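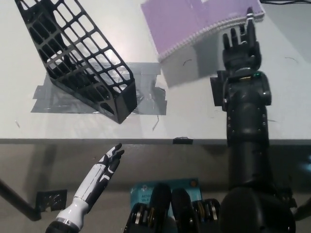 A reader writes to ask when one of these will clear her desk, and whether she should hold off on replacing the cleaning service until then.

Don't hold off. The rest of our most common questions are below.

Can a robot tidy a desk yet?
It can do parts of it, slowly, on a desk it has seen before. Picking up a notebook is harder than it sounds. A flat thing on a flat surface gives fingers very little to get under. Setting a tipped basket upright is a fair test too, and we'd want to see it done 50 times in a row before we believed it.

Guvico says its system finished 691 of 700 tasks. Isn't that good?
Ask what counted as a task. In the Guvico sheet, "reach toward object" is one and "grasp object" is another. Ask too who put things back between tries. The sheet doesn't say.

Do two hands help?
For some jobs, yes. You hold the basket with one and fill it with the other. Most demos we've watched use one hand at a time.

What about the shop floor?
Better odds, if the parts arrive the same way every time. The Ponduncombe packing line runs an arm that does one move all day and does it well. Sollwood tried mixed bins and went back to people by Thursday of the first week.

Will it peel tape off a table?
We haven't seen it. Torn duct tape is a nuisance for a person with fingernails.

Van Leeuwen quotes 80 percent less labor. Should I budget on that?
No. Ask for an unedited video of a full shift, with the speed marked, and a list of every time a person stepped in. If they won't send it, keep your current budget.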